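Teaching by demonstration

Teaching by demonstration is a way of giving a robot a new skill by showing it the job. A person either holds the arm and moves it (hand guiding) or drives it from a distance with a matching set of controls (remote control). The recordings are then used to train the robot, and no line of movement code need be written!

Folding clothes

Cloth is a wonderful test, as it never lies the same way twice. Trousers are a favourite, with thick hems and seams that push back.

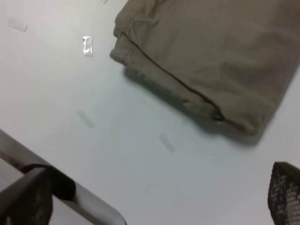 Éabha Madigan: I learnt more about folding in a month of guiding an arm than in years of doing my own washing. You suddenly notice your wrists.

Many teams record the view from the wrist as well, so that the robot learns from what lies close to its fingers.
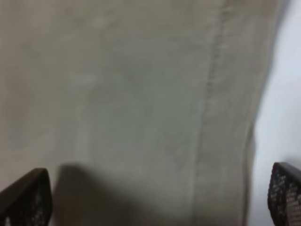 Khaki cloth and seam from the gripper, fingers apart.

How many showings are needed varies a great deal. The Grivutska project began with 200 and was delighted to find that slow, slightly clumsy ones were worth keeping, for they often included a small slip and
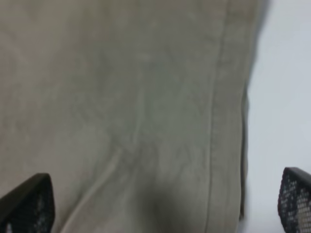
the recovery from it, which a perfect run can never teach. Its full set, released in March, holds 1,261 showings.

A second, fixed view takes in most of the table and helps the robot judge where the garment lies.
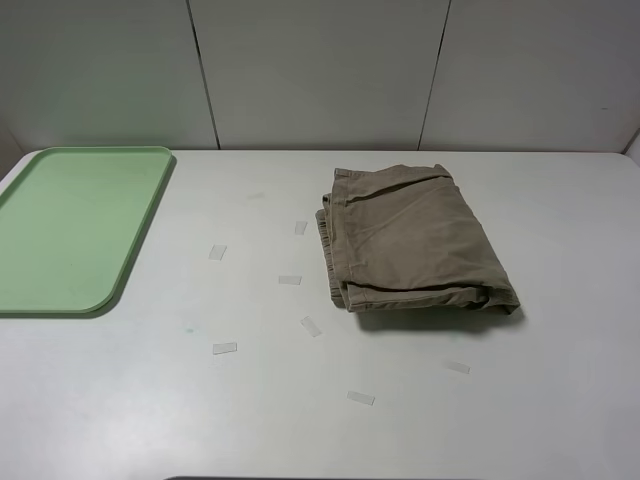
Hand guiding and remote control

Hand guiding is quick to pick up and lets the teacher feel the weight of the arm. Remote control keeps the teacher's hands out of view, and Cusero used it for all 491 of its towel recordings.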